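Chapter 6
Variable Stars and How to Watch Them

Most stars look the same from one night to the next. A smaller number change in brightness, some over a few hours and others over years, and these are called variable stars. They are one of the few areas of astronomy in which a person with binoculars and a notebook can still collect measurements that other people will use.

In this chapter you will learn why stars vary, how to estimate a star's brightness by eye, and how to turn a season of estimates into a light curve. You will need the magnitude scale from Chapter 2. If you skipped the section on averted vision, go back and read it before you try the observing exercises.

6.1 Why brightness changes

Variable stars fall into two broad groups. Intrinsic variables change because of something in the star itself. The outer layers may swell and shrink, as in Cepheids and Mira stars, or the star may throw off material in an outburst. Extrinsic variables appear to change for an outside reason. In an eclipsing binary, two stars orbit each other and one passes in front of the other as seen from Earth. The light drops, then recovers on a regular timetable.

The period is the time between one maximum and the next, or between one minimum and the next. Algol has a period of just under three days. Mira takes most of a year. Some stars have no fixed period at all, and for these the only way to know what they are doing is to look.

Period and surface texture are sometimes confused by beginners, who picture a pulsating star as a ball that flickers. The whole outer envelope moves. Gas near the surface does rise and sink in cells, in the way described in Chapter 2 for the Sun, but these cells are a separate matter and are far too small to see in a distant star.
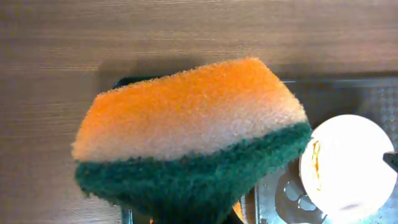

6.2 The comparison method

To estimate a variable, choose two nearby stars of known, steady magnitude, one a little brighter than the variable and one a little fainter. Decide where the variable sits between them. If the brighter star is magnitude 6.0 and the fainter is 7.0, and the variable looks halfway, record 6.5.

Write down the estimate, the time, the comparison stars used and the state of the sky. Do this before you look at any earlier entry. Knowing last week's figure will pull this week's towards it.

Red stars need extra care. The eye builds up a response to red light, so a red variable stared at for a long time will seem to brighten. Use quick glances, and defocus slightly if the colour is distracting.

6.3 The Davberg record

The exercises at the end of this chapter use the Davberg record, a set of 145 visual estimates of a single long-period variable made by members of the Lamptey astronomy club. The estimates cover two seasons, with a gap each June when the star was too close to the Sun to be seen. Of the 145 entries, 27 were made in moonlight and are marked M in the table.

Plot magnitude on the vertical axis with the brightest values at the top, and date along the bottom. Use one symbol for the moonlit entries and another for the rest. Leave the gaps empty and do not join the points across them.

Terms to know before you continue: amplitude, comparison star, eclipsing binary, extrinsic, intrinsic, light curve, period.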